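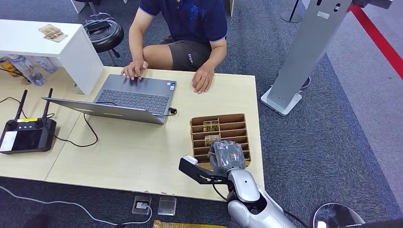 Recording teleoperated episodes for the Rollico shelf-picking set

Each episode covers one reach, from the home pose to contact with the organiser and back. A full batch is 40 episodes per organiser position.

Before you start

Log in to the recorder on the laptop and open a new batch. Enter the operator's name, the organiser position and the covering fitted to the gripper. A change of covering always starts a new batch.

Plug the laptop in. The recorder drops frames when the machine throttles on battery, and the loss only shows up at export.

Recording

1. Home the arm and wait for the joint readings to settle.
2. Place the stock in the slots given on the batch sheet.
3. Start the recorder, then hold still for eight frames before moving.
4. Approach at a steady speed. Corrections are fine - leave them in.
5. Stop at contact, retreat to home and end the episode.
6. Label it success, miss or abort. Use abort only when the operator stops the arm.

Keep one hand near the keyboard during the approach. The space bar pauses the arm.

Checking the batch

Replay every episode at double speed and compare the wrist and head streams. If they drift by more than 21 ms, discard the episode and record it again under the same number.

The March release contains 861 episodes. Misses are kept in the set and weighted at training time, so don't delete them to tidy a batch.

Page maintained by Sixten Skjelbred. Last revised 10 September 2022.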